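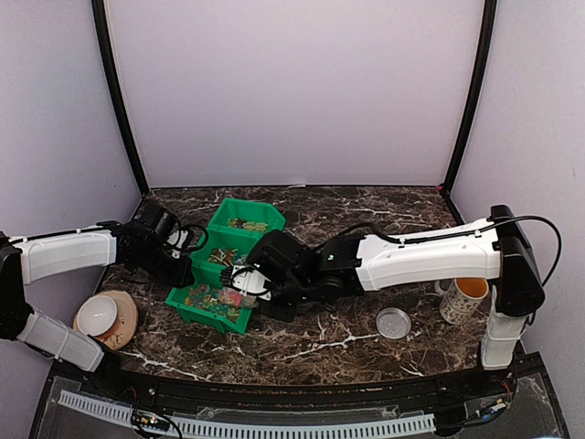 Hotel is inside the evacuation zone for an old wartime bomb, what happens to us?

Posted in Travel Abroad > Safety and Local Trouble

pocketsandwich

Hoping someone has been through this. Me and my sister are off to Drusberg next week on a Jeretti coach trip, and this morning my sister spotted on the local news page that builders have dug up a big bomb from the Second World War behind the railway station. Our hotel (the Verschueren, the one on the corner by the tram stop) is about 400 metres from it going by the map, and the whole lot has got to be cleared on the Monday while they make it safe. Monday is the day we arrive!

What I've managed to get out of the translated page is that everybody has to be out by 8 in the morning and that trams won't stop at the station. It says people can go back "after the release", with no time given. We're due in at two in the afternoon with cases and my sister's walking frame, and I can't see a coach being let through.

I rang Jeretti and the girl was very nice but only said they were "monitoring". The hotel hasn't answered my email. The travel insurance is the one that comes with my bank account and I've read the booklet twice and am none the wiser. There's a bit about terrorism and a bit about war and I can't tell if a bomb that's been lying in the mud for eighty-odd years is either of them.

So really I want to know, do they let you back the same day, should I book us in somewhere else for the night, and would anybody pay me back? And is it safe to sleep there afterwards? My sister says I'm fussing but she isn't the one who has to lug everything.

tramlines_and_tea

I lived over there for six years and was turned out of my flat for one of these three times, so I might be able to put your mind at rest a bit. They find them all the time in towns that had a railway yard. The people who live there moan about it the way we moan about the gas main being dug up.

What usually happens is this. The police and the fire brigade go round knocking on every door in the circle, and that takes much longer than they say it will because there's always somebody who won't come out, or who has gone back in for the cat. They can't start on the bomb until the whole circle is clear. So if the notice says 8 in the morning, the actual work might not begin till dinnertime. The work itself was quick the times I was there, under an hour for two of them. The third had a nasty sort of fuse and they had to blow it up where it lay, under a great heap of sand, and we didn't get home until gone eleven at night.

So yes, same day is normal, but I wouldn't bank on two in the afternoon. I'd be thinking early evening and be pleased if it's sooner.

They open a school or a sports hall for everyone who has been moved out and it's perfectly all right for visitors to go in there too. You get a chair and a cup of something. With the walking frame I would ring the town's information number before you travel (it'll be at the bottom of the notice, and they nearly always have someone with good English) and tell them there's a person who can't stand for long. They lay on transport for people who need it, but they like to know the day before.

Once they've given the all clear it really is finished with. It goes off on a lorry and you can sleep as soundly as you would anywhere. If they do have to blow it up you might find the odd cracked window near the site, but 400 metres is a fair way off -- I was a lot closer than that and lost nothing except a plant pot.

About another hotel: I'd hold off paying for one until you have heard from the coach people. It's a package, so finding you a bed if yours is shut ought to be their job. Email them as well as ringing, so you've got it in writing that you asked. Put the walking frame in that email too. The drivers are good at this sort of thing in my experience and I expect they'll just stop for a longer lunch somewhere and roll in at teatime.

Keep your tablets and a change of clothes in your hand luggage. If the coach drops you at the hall the big cases may well stay in the hold.

bungalowbill_62

should be covered under war surely?? we got 100 pounds off ours when our hotel flooded, just ring them and don't take no for an answer. wouldn't catch me going near it though

mestside mardy bum

Can't help with the foreign side of it but we had one here in Mestside, under the old laundry, and I worked on a claims desk at the time (motor, mostly, but we all got roped in).

Please don't go by the post above mine. War is normally in the list of things they WON'T pay for, so you don't want to be the one who brings that word up. How an insurer treats an old bomb depends on the policy, some say nothing, some mention it by name, and plenty of them write the war bit so it only means a war going on now. Look instead for headings like "travel delay", "enforced change of accommodation" or "catastrophe". The bank account policies are often thin on the middle one and it can be an optional extra.

Two other things to look at. One is whether they want a letter from somebody official, so save the town's notice now, as a screenshot or printed out, before it gets taken down. The other is that you already know about it. If you bought cover today it almost certainly wouldn't pay, but as you had yours and the trip booked beforehand you should be in a better spot. Ring and ask them outright, write down the time you rang, and ask them to email you what they said.

Keep every receipt, even for sandwiches. And do chase the coach firm first like tramlines says, an insurer will only send you back to them anyway.

Ours here took all day and half the night, by the way. They had us in the leisure centre and the vending machine was empty by noon. Take a cushion.

pocketsandwich

Thank you all, that's been a real weight off. I've emailed Jeretti again with the walking frame in capital letters, and the Verschueren has finally written back -- they're shutting from breakfast and will ring round everyone with a booking once they're allowed in. Reception reckons 6 in the evening. I've saved the notice and the insurance line is my job for tomorrow. My sister has packed two cushions.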